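**Packing tape vs. masking tape for a move - settle this**

**slatgoblin**
Moving out of a one-bedroom in Arnunby in June. I own a lot of masking tape and no packing tape. My brother-in-law says I'll regret it. Will I?

**Paltard_Exile**
Yes. Masking tape is for painting trim and labeling leftovers. I taped 40 boxes with it once and carried most of them twice, the second time by the handful.

**mrs_higuchi_fan**
Disagree. Bedding, packets, bathroom odds and ends - masking tape is fine, and you can write on it. Books are another matter.

**Paltard_Exile**
Everyone says "books are another matter" and then puts a book in.

**kettle73**
I'm with the masking tape heretics, up to a point. Light stuff goes in one open box, wadded paper in the gaps, and the flaps stay up until the last night because you will need something from the bottom. 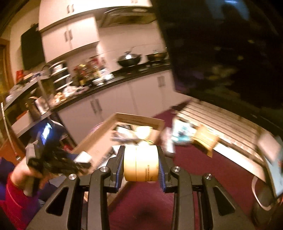
The other thing is the bed. Take the mattress off first and you get a slatted shelf the size of a bed to sort on. Small things do fall through. I consider this a form of decluttering.

**Paltard_Exile**
And when the bottom drops out on the stairs?

**kettle73**
Two strips, crossed. Or spend the money, I'm not your landlord.

**slatgoblin**
Bought one roll of the real stuff at Hutovier. It's already stuck to itself and I can't find the end.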